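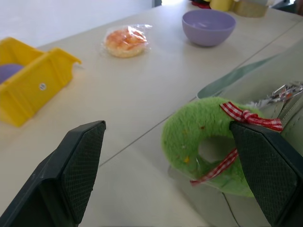
3. 장난감과 자잘한 물건 정리하기

책상 위를 치울 때 제일 재미있는 단계예요! 노란 플라스틱 통을 손이 잘 닿는 쪽에 두고 시작합니다.

1) 은박 포장지처럼 구겨진 것부터 골라냅니다. 먼저 치우면 책상이 금세 넓어 보여요.
2) 얇은 반투명 시트는 접지 말고 평평하게 따로 모아 둡니다.
3) 초록색 링 인형은 털을 손으로 가볍게 쓸어 먼지를 털어 줍니다. 복슬복슬한 털이 살아나면 정말 예쁘답니다!
4) 빨간색과 흰색 체크 리본의 매듭을 살피고, 느슨하면 살짝 당겨 다시 묶습니다.
5) 인형을 통에 눕혀 넣습니다. 무거운 물건은 아래, 인형은 맨 위!

참고: Plillero 정리 카드를 쓰는 분은 통에 넣은 물건을 카드에 적어 두세요. 한 통에 300g까지만 담으면 아이도 가뿐하게 옮길 수 있어요.

주의: 리본 끝을 잡고 인형을 들어 올리지 마세요. 매듭이 풀릴 수 있습니다. 포장지 조각은 어린아이가 입에 넣지 않도록 바로 버려 주세요.

다 담았으면 4장 '선반에 올리기'로 넘어갑니다.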